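Open day at Cleltlow, November

Went to the robot open day this afternoon and my feet are killing me, but I'm so glad I bothered.

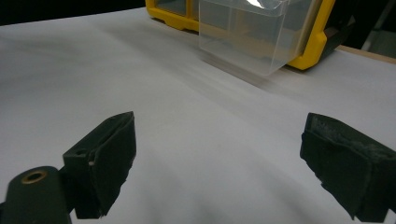 Anyway, I nearly didn't find the place. The bus from Nelutport drops you at the wrong end of the estate and I walked past unit 21 twice (the sign is behind a hedge!). Got in just before 2 and they gave me a sticky badge and a cup of tea, so all was forgiven.

The bit I liked best was the hand-held grippers. You hold the thing yourself and work the two fingers, and the idea is that a robot learns from what you did. Sorting little parts and opening drawers, that sort of job. The woman showing us said they have 700 goes recorded so far on the one they call Kongkaew, and they want lots more before spring. I had six goes and was hopeless at the first few – you keep wanting to use your other hand. The black padding on the fingers is more worn than I'd have guessed, a bit like old felt. Quite comforting, that, in among all the clever stuff.

Then a talk about Jeltovell, their warehouse one, which went on a bit. I asked whether it could manage a sock drawer and the man took me completely seriously and talked about fabric for ages.

Missed the early bus home and had chips at the stop. Must look out that leaflet before it goes through the wash – they do evening visits too and I'd like another try at those drawers.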